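Siham Kanaan has been selling kitchens in Bardale for 21 years, and she would like people to stop asking her what's in this season.

"Dark stone," she says, when I ask anyway. "Dark stone on everything. Before that it was white on everything. Ask me again in June."

Her theory is that most fashions in home design come from people who need to sell the next one. I put it to her that she is one of those people. She shrugs. "Sure. I have rent."

I had come about the claim, repeated in the Dernero brochure on her counter, that a new kitchen pays for itself when the house is sold. Kanaan doesn't buy it. She called 11 former customers who had moved, and two were sure they'd made the money back. "One of those two was my cousin," she says.
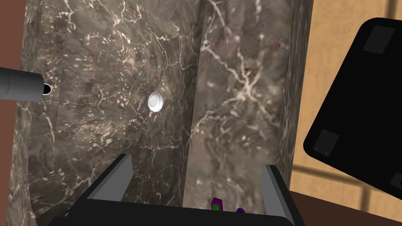 *Brown marble look with pale veins and a round white knob, shown as a computer rendering.*

Eleven phone calls is hardly a study, and I tell her so. "No, but it's eleven more than the brochure made." She may have a point, though people who feel they overpaid could also be the ones who stay on the phone longest.

Lacey Lightfoot, who handles sales for Dernero, stands by the claim. "Buyers fall in love with a kitchen," she told me. I asked how much that love was worth in dollars. She said every home was different, and offered to send figures. They hadn't arrived by 16 Sep 2019, when I finished writing this.

Kanaan's own kitchen is the one that came with her house. She has changed the faucet. "It leaked," she says.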